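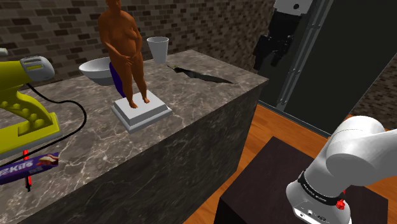 Teleop on the kitchen counter task: how many demos before you stop?

jdervishi
Posted Monday, 9:14 pm

So I've been recording demos in sim for the "put the cup in the bowl" task and I'm starting to lose my mind a little. I'm at 2,436 saved episodes, all driven by hand with the Haria controller (the one with the mushy trigger), and the policy still does this thing where it comes in beautifully over the paper cup, stops, and just sort of hovers there like it forgot why it walked into the room.

Layout is the marble counter one with the statue in the middle. Clutter gets shuffled each reset, the cup and bowl move, the arm starts from the same pose. Do I keep going or is something wrong with how I'm driving?

limasden_lurker
Posted Monday, 9:40 pm

Something's wrong with how you're driving, sorry! I'd bet money you pause before you close the gripper. Everybody does it, you line up, take a breath, then squeeze. The policy learns the breath. Go watch your own episodes at double speed and look for it.

nsakai
Posted Monday, 10:02 pm

I don't totally buy that. I pause all the time and mine grasps fine. What I'd look at first is that bowl sitting behind the statue. When I drive that kind of layout I go around the pedestal one time and over the top the next, depending on my mood, and averaging those two gives you an arm that can't make up its mind.

Nanami

jdervishi
Posted Monday, 10:31 pm

OK, ouch, both of you. Went back through a batch and yes I pause, sometimes for a full 4 seconds (I was reading the chat window, don't judge me). And yes I go both ways around the statue. I think I went over the head a few times just because I got bored.

kovacevic_fan
Posted Monday, 10:48 pm

Pick one route and stick with it. I threw out nearly 1,000 demos last December for this exact reason and it hurt, but the next training run was the first one I wasn't embarrassed to show people.

limasden_lurker
Posted Monday, 11:05 pm

Please don't throw them out!! Trim the idle frames and tag the route. Ultemora's export script lets you filter on a tag, so you can train on one side only and keep the rest for later.

nsakai
Posted Monday, 11:20 pm

Tagging is fine if you're patient. I'm not. I'd record a small clean set and compare before touching the big pile. Also slow down near the power tool, that cord is all over the counter and I always end up swinging wide of it for no good reason.

jdervishi
Posted Monday, 11:37 pm

Going to try trimming first, then a fresh set with just 2 bowl positions and always the same side of the pedestal. Chat window closed, I promise. Will post the success rate when the run finishes.

Jasmina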